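Stenanura verteilt Firmware 4.3 für das Smartphone Plitstead 7

Wartungsupdate behebt Fehler bei Telefonie und WLAN, zwei vorinstallierte Apps entfallen

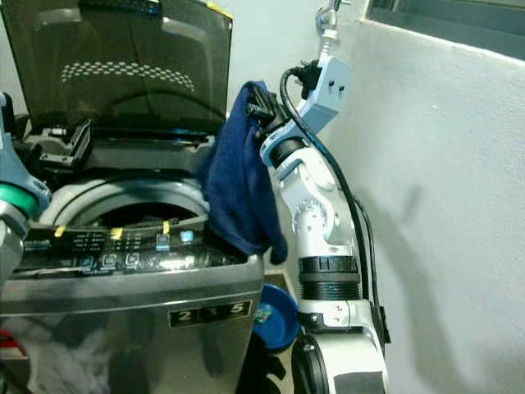 Auf die Frage, warum das Update später kommt als angekündigt, verwies die Produktleitung von Stenanura auf die Abnahme durch den Netzbetreiber Hoarau. Die erste Fassung habe bei Anrufen über WLAN zu Abbrüchen geführt und sei deshalb zurückgezogen worden. Man habe den Fehler gefunden und die Prüfung danach vollständig wiederholt.

Stitville, 7. Januar 2019. Der Gerätehersteller Stenanura stellt ab sofort die Firmware 4.3 für das Smartphone Plitstead 7 bereit. Die Verteilung erfolgt drahtlos und in Stufen. Kunden von Hoarau erhalten die Aktualisierung zuerst, Geräte ohne Betreiberbindung folgen im Laufe der nächsten Wochen. Eine Benachrichtigung erscheint automatisch auf dem Telefon. Wer nicht warten möchte, kann in den Einstellungen unter "Telefoninfo" und "Systemaktualisierung" selbst nach der neuen Version suchen.

Mit dem Update werden 11 Fehler behoben. Dazu gehören Aussetzer beim Wechsel zwischen WLAN und Mobilfunk, eine zu leise Wiedergabe über die Freisprechfunktion und ein Problem, bei dem der Wecker nach einem Neustart des Geräts stumm blieb. Die Kamera-App startet nun auch bei fast vollem Speicher. Kontakte, die auf der SIM-Karte liegen, werden nicht mehr doppelt angezeigt.

Die vorinstallierten Apps Hoarau Musik und Hoarau Navigator werden bei der Installation entfernt. Beide Dienste hatte der Netzbetreiber im Juli eingestellt. Gespeicherte Routen aus dem Navigator lassen sich nach dem Update nicht mehr aufrufen und sollten vorher exportiert werden. Eigene Musikdateien bleiben auf dem Gerät erhalten.

Vor der Freigabe lief die Firmware in einem offenen Test auf 2.931 Geräten. Teilnehmer, die noch eine Vorabversion nutzen, erhalten die endgültige Fassung auf demselben Weg. Ein Zurücksetzen auf Werkseinstellungen ist nicht nötig.

Für die Installation muss der Akku mindestens zur Hälfte geladen sein. Stenanura empfiehlt, die Datei über WLAN zu laden und zuvor eine Datensicherung anzulegen. Während des Vorgangs startet das Telefon zweimal neu. Eine Rückkehr zur vorherigen Version ist nicht vorgesehen.

Das kleinere Modell Plitstead 3 erhält die Firmware 4.3 nicht. Sicherheitsupdates für dieses Gerät werden weiterhin gesondert veröffentlicht.

Pressekontakt:
Stenanura, Pressestelle, Stitville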